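Search posts
Enter a keyword
Go

Ho-yin Tsai
27 September 2025

A few posts on the pharmacy supply problem in Tudthorpe, as I've had messages asking what is going on with Clulari.

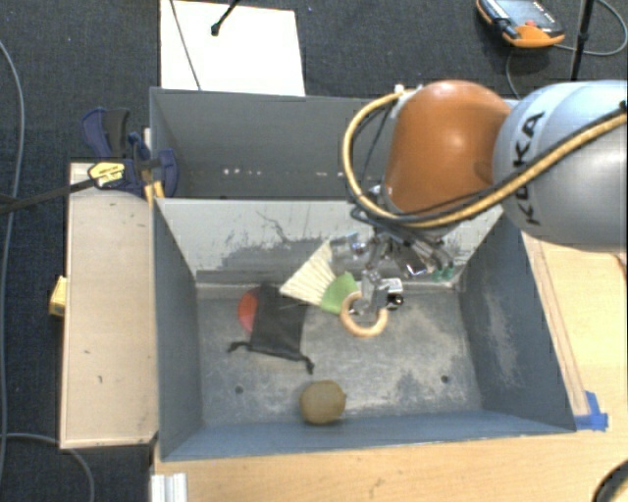
Morag Matheson replied that her repeat prescription had been sent back twice and the surgery told her to ring the pharmacy, who told her to ring the surgery. Could I say which of them is meant to sort it out?

The surgery, in most cases. If the pharmacy can't get the brand on your prescription, it has to go back to the prescriber to be changed. The pharmacist can't swap it for a different medicine on their own say-so.

Clulari is a preventer inhaler. It's made by Pavico and comes in two strengths, the 200 and the 1000. The 200 is the one that is short. As of last night the 1000 was still coming through to both chemists in town.

Please don't ask for the 1000 and take fewer puffs. I've seen this suggested in the town group and it is bad advice. The doses don't divide up like that.

Pavico wrote to pharmacies in July to say deliveries would be reduced. The letter blamed a delay with a part for the canister. It gave no date for things going back to normal, and I haven't seen a second letter.

I asked the company on the phone this week. A spokeswoman said supply was "improving" and that wholesalers were being sent stock in turn. She wouldn't say when our area's turn was.

The Hepburn Road surgery has put a notice on its website. Patients on the 200 will get a text with the name of a replacement. You don't need to book an appointment for this unless the text says so.

The practice manager told me they are working through the list by date of last prescription, so people who are nearly out should be reached first. If you have under 2 weeks left and no text, ring after 9 and ask for the prescriptions desk.

Several people asked about the health board meeting. It was on the agenda as item 9 and got very little time. Members noted a report and moved on. One asked whether children had been affected and was told a written answer would follow. I've asked for a copy.

On cost: the replacement is on prescription in the same way. Nobody should be charged extra for it.

If the new inhaler is a different type, ask the pharmacist to show you how it works before you leave the shop. Some need a slow breath in and some need a quick one.

Do not stop taking your preventer because you feel fine. If you are short of breath and your reliever isn't helping, that is a 999 call and has nothing to do with any of this.

Correction to the post on the surgery: the notice is on the repeat prescriptions page, not the front page. Scroll past the flu clinic times.

I'll add the board's written answer to this thread when it arrives.

Contact | Copyright Tudthorpe Posts | Back to top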